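4.2 What happened to the donated bicycles

Of the 194 bicycles that Cormier handed out in the first round, 108 were still being ridden every week when we called the new owners back. We were delighted by this! Earlier work on donated goods had led us to expect far lower numbers, and Bélanger's team had warned us that bikes given away for free tend to end up behind a shed by the first winter.

The strongest link we found was with fit. Riders who had been measured and matched to a bike at pickup kept riding, and it made little difference whether the bike was new or had come in with rust on the chain. Age of the rider mattered less than we thought it would. Distance to work mattered a great deal, and the people in Vusholm with the longest trips were also the keenest (one woman now rides in with two neighbors, on bikes they share among them).

Money gifts tell a second story. Pledges to the Vesum fund came from 535 households, and 50 of those gave again in November without being asked. Girard and Amato coded the notes that came with the pledges, and these are a joy to read. Many givers wrote about their own first bike, often down to the color and the name of the street where they fell off it.

Donors were also asked what else they would give if a drive took it. Clothing came first by a wide margin, ahead of tools and school supplies, and we plan to look at it closely in the next round.

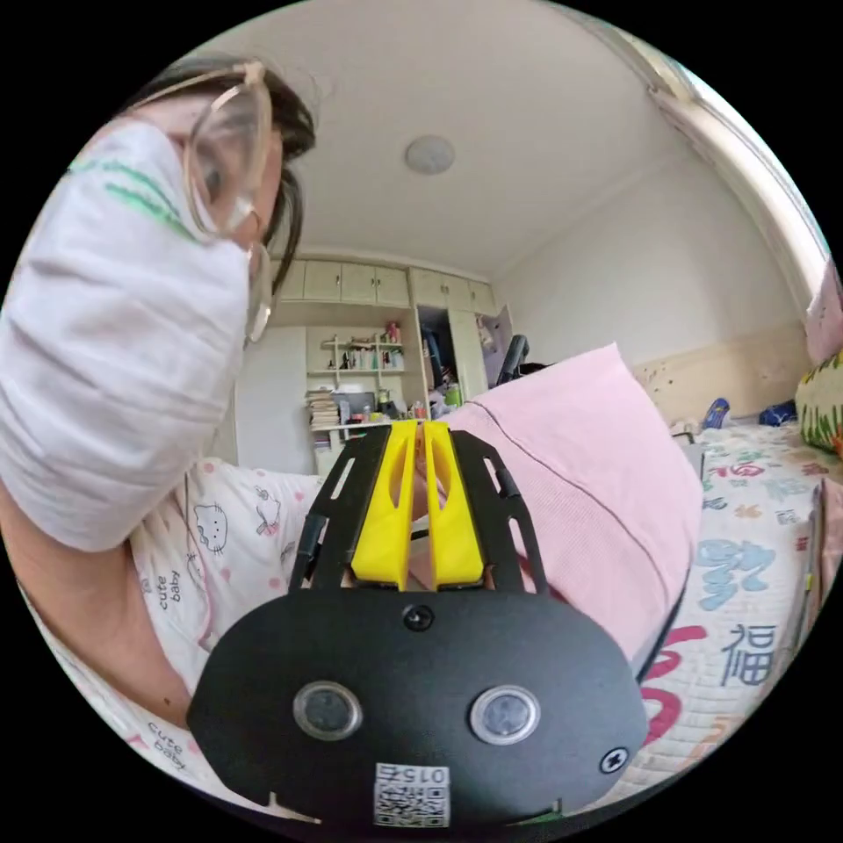
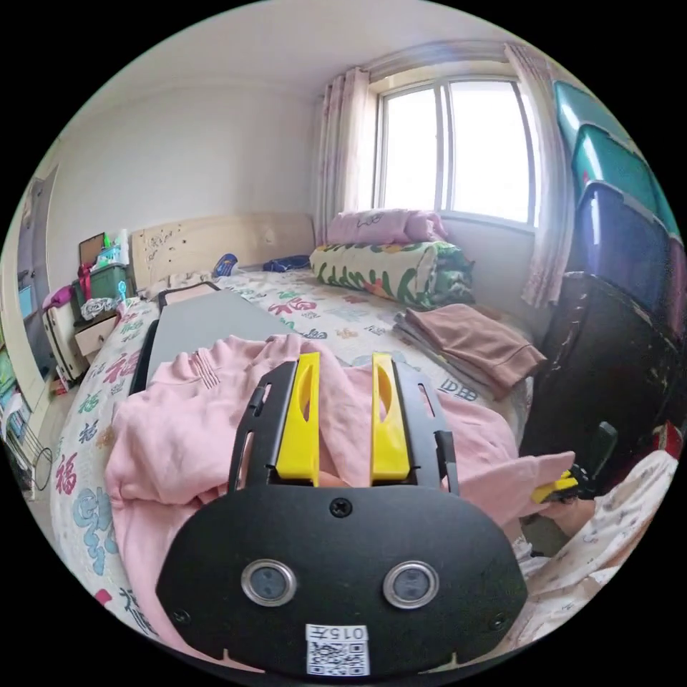 Figure 3. Clothing and handling, two views.

Reading time for this section: 2 minutes

4.3 Limits

We reached people by phone, so anyone who had changed numbers dropped out of the count. Cloutier is now visiting those homes in person, and the early visits have been great fun as well as useful. Robichaud keeps the full list of call dates, which other groups are welcome to use.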